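Comparación de dos controladores de seguimiento de camino en entorno peatonal
Notas para la ponencia
Ponente: Mamta Dhillon. Coautor: Ravindra Mishra.
Duración prevista: 25 minutos, más turno de preguntas

Diapositiva 1. Portada

Saludo y agradecimiento a la organización. Presentar a Ravindra Mishra, que atenderá las preguntas sobre calibración. Indicar que las notas se distribuirán junto con las diapositivas.

Diapositiva 2. Objeto del trabajo

El proyecto Arrieta evalúa plataformas móviles de pequeño tamaño en caminos de parque. La campaña de diciembre se limitó a una cuestión concreta: qué controlador mantiene mejor la trayectoria sobre tierra compactada cuando la única fuente de percepción es una cámara frontal de gran angular. Se compararon el controlador Ronmont, de tipo predictivo, y el controlador Kullano, de seguimiento geométrico. La plataforma, la cámara y los parámetros de velocidad fueron los mismos en ambos casos.

Advertir desde el principio de que no se presentan resultados sobre evitación de peatones. Esa parte corresponde a otro paquete de trabajo y no debe mezclarse con esta exposición.

Diapositiva 3. Recorrido y condiciones

El circuito mide 878 metros y se completó 29 veces entre los dos controladores. Todas las pasadas se efectuaron con cielo despejado. El firme es irregular, con piedra suelta, y el borde entre el camino y la hierba rara vez forma una línea nítida. Conviene detenerse en este punto, pues buena parte de los errores de segmentación procede de ahí.

El circuito incluye además bifurcaciones. En ellas el planificador global indica la rama deseada, pero el controlador local debe resolver la transición con la máscara de suelo transitable que recibe en ese momento.

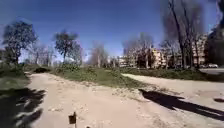

El controlador Kullano persigue un punto situado a distancia fija sobre la línea media de la zona transitable. Cuando el camino se divide, la línea media se desplaza hacia la cuña de hierba y el punto objetivo queda, durante varios ciclos, en un lugar al que no se desea ir. El supervisor corrige la situación, aunque con una oscilación apreciable en el giro.

Ronmont evalúa un conjunto de trayectorias candidatas y descarta las que cruzan la hierba. La transición resulta más suave. A cambio, el tiempo de cálculo por ciclo es mayor y deja menos margen al resto de procesos del ordenador de a bordo.

(Pausa. Preguntar si la distinción entre ambos métodos ha quedado clara antes de continuar.)

Diapositiva 4. Cámara y calibración

La cámara es una Dondero de gran angular, fijada en la parte delantera. Se eligió por su campo de visión, que permite conservar los dos bordes del camino en la imagen incluso cuando el robot se acerca a uno de ellos. El inconveniente es conocido: distorsión acusada en la periferia y pérdida de nitidez en las esquinas.

Se ensayaron tres modelos de lente. El modelo de ojo de pez con cuatro coeficientes ofreció el menor error de reproyección y se adoptó para toda la campaña. La calibración se repitió al comienzo de cada jornada con un tablero de control.

Las piezas de la propia plataforma que entran en el campo de visión se excluyen con una máscara estática. En una primera versión la máscara era demasiado ajustada y cualquier vibración dejaba algunos píxeles al descubierto — el sistema los interpretaba como un obstáculo inmediato y detenía la marcha. Se amplió el contorno y la incidencia no volvió a registrarse.

Diapositiva 5. Sombras

Es el apartado central de la exposición. Reservar al menos cinco minutos.

El arbolado sin hoja produce una trama de sombras muy fina, y los troncos, bandas oscuras y anchas que atraviesan el camino en diagonal. El segmentador se había entrenado mayoritariamente con firmes de iluminación uniforme.

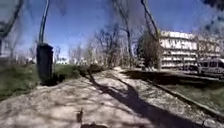

De las incidencias anotadas durante la campaña, casi el 70 % se produjo en tramos con sombra proyectada. La más frecuente consistió en tomar el borde de una banda oscura por el límite del camino. En tal caso la zona transitable se estrecha de forma artificial y cada controlador reacciona de manera distinta.

Kullano desvía el punto objetivo hacia el lado iluminado y el robot tiende a abandonar el centro. La desviación se recupera sin intervención, pero el operador la percibe como un comportamiento errático. Ronmont, por su parte, reduce la velocidad al encontrar pocas trayectorias admisibles y en ocasiones llega a detenerse. Desde el punto de vista de la seguridad es preferible lo segundo; desde el punto de vista del servicio, una parada injustificada en mitad de un paseo tampoco es aceptable.

Se probó un filtro temporal sobre la máscara de segmentación. Mejora ambos controladores, con un retardo que solo se aprecia en los giros cerrados. El ajuste figura en el anexo y Ravindra Mishra puede comentarlo con detalle.

Diapositiva 6. Tramos con bordillo

El bordillo es una referencia útil. Tiene continuidad, contraste suficiente y una geometría que el detector de líneas reconoce a distancia. En estos tramos las diferencias entre controladores se reducen de manera notable.

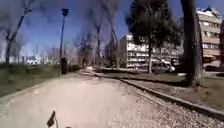 Tramo recto con bordillo de piedra a la derecha. Abajo a la izquierda, el banderín de la plataforma.

Señalar que la franja de grava suelta contigua al bordillo se clasificó como transitable. La decisión fue deliberada, aunque se revisará: las ruedas pierden adherencia en ese material y la odometría se resiente. Para la próxima campaña se propone una clase intermedia, con coste superior al de la tierra compactada e inferior al de la hierba.

El banderín se mantiene por visibilidad ante los demás usuarios del parque. Su tela se mueve, por lo que la máscara estática no basta y se le asigna una región de exclusión más amplia.

Diapositiva 7. Valoración comparada

Leer la tabla por filas, sin comentar cada celda.

Ronmont: mejor comportamiento en bifurcaciones, mayor carga de cálculo, paradas ante sombras anchas.
Kullano: ajuste sencillo, carga reducida, oscilación en bifurcaciones y desvío lateral ante sombras.
En tramos con bordillo: sin diferencia relevante para la operación.

La recomendación del equipo es continuar con Ronmont como controlador principal y conservar Kullano como modo de reserva cuando el ordenador de a bordo supere el umbral de carga. El cambio entre uno y otro se ha probado únicamente con el robot detenido. No debe afirmarse lo contrario si surge la pregunta.

Diapositiva 8. Limitaciones y trabajo pendiente

Una sola estación del año, un solo parque y una sola cámara. Con los árboles en hoja el patrón de sombras será otro. Tampoco se ha ensayado con lluvia ni con iluminación artificial.

Queda pendiente repetir el circuito con una segunda unidad Dondero colocada a mayor altura, así como volver a entrenar el segmentador con secuencias de esta campaña. El reparto entre datos de entrenamiento y de validación se hará por tramos completos del recorrido, a fin de evitar que imágenes casi idénticas aparezcan en ambos conjuntos.

Diapositiva 9. Turno de preguntas

Dejar proyectada la tabla de la diapositiva 7. Las consultas sobre costes de la plataforma se remitirán por escrito a la coordinación de Arrieta. Las relativas a parámetros de Ronmont se responden con el anexo, página de pesos de la función de coste.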